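3. Study Setting and Materials
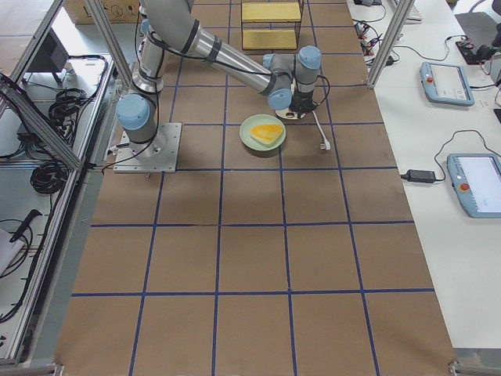

Figure 2. Worktable covered in brown kraft paper and divided into rectangles with dark blue tape.

3.1 Sites

The study was carried out at two sites operated by the Grinholm Institute: the main building at Grinholm and the smaller annex at Conotbridge. Both sites use shared worktables, meaning that no table is assigned to a single person or group. Users reserve a table through the building calendar and are expected to leave it ready for the next reservation. Before the study began, the written rules for shared tables at the two sites were identical. The rules asked users to clear their materials, wipe the surface, and report damage to the front desk. They did not say how the surface should be divided when more than one group worked at the same table.

This gap in the rules is the subject of the present paper. Earlier work on shared offices has mostly dealt with the assignment of whole desks or whole rooms. Less attention has been given to the surface of the table itself, where disputes are small and frequent and are rarely reported. In our interviews, users at both sites described moving the belongings of others, having their own belongings moved, and giving up a reserved place to avoid an argument.

3.2 Surface Marking

Three surface conditions were compared. In the first, the table was left bare. In the second, it was covered with plain kraft paper. In the third, the paper was divided with colored tape into a grid of rectangles, as in Figure 2. The paper was supplied in rolls by Nuvolik and replaced on a fixed schedule, so that stains and pen marks would not build up and serve as informal borders of their own.

The plain paper condition was included as a control. A covered table may be treated with more care than a bare one, whether or not it carries any lines, and a comparison between bare and taped tables alone would not have separated the two effects. Users were told that the covering was part of a study of shared furniture. They were not told that the division of space was being examined, and no instructions were given on what the taped rectangles meant. Groups were free to follow the lines, ignore them, or agree on some other use.

Dark tape was preferred after a short trial in May, during which lighter colors proved hard to see under the ceiling lights at Conotbridge. The trial also led to a change in the way the tape was laid. Strips that ended short of the table edge tended to lift at the corners, and users picked at them. In the main study, strips were pressed down by hand and checked at each paper change.

3.3 Participants and Reservations

A total of 200 reservations were included in the analysis. A reservation was included if it involved at least 2 groups using the same table during the same period – single-group reservations were set aside, as they offer no occasion for sharing. Reservations shorter than 20 minutes were also excluded. Participation in the survey was voluntary, and users who declined could still reserve tables in the normal way.

3.4 Measures

Two kinds of data were collected. The first was a short survey completed at the end of each reservation. Respondents rated the ease of sharing the table on a scale from 1 to 7 and could add a comment in their own words. The second was the front desk log, in which staff at both sites record complaints, requests to move, and early departures. The log was kept in the same form before and during the study, which allows a direct comparison of the two periods.

Comments were coded using the Moschos scheme, developed at the Institute for earlier studies of common rooms and adapted here with minor changes. The scheme separates remarks about space ("there was no room for our things") from remarks about conduct ("they spread out after we arrived"). Comments that contained both kinds of remark were assigned to both categories. Two coders worked independently and met afterward to settle differences.

3.5 Limits of the Design

Several limits should be noted. The surface conditions were rotated by table and could not be hidden from users, many of whom reserved tables more than once and would have met more than one condition. Repeat users may have carried habits from a taped table to a bare one – an effect that would reduce the differences between conditions. In addition, the front desk log depends on users choosing to report a problem, and the interviews suggest that many do not. Results based on the log are therefore presented separately from the survey results in Section 4.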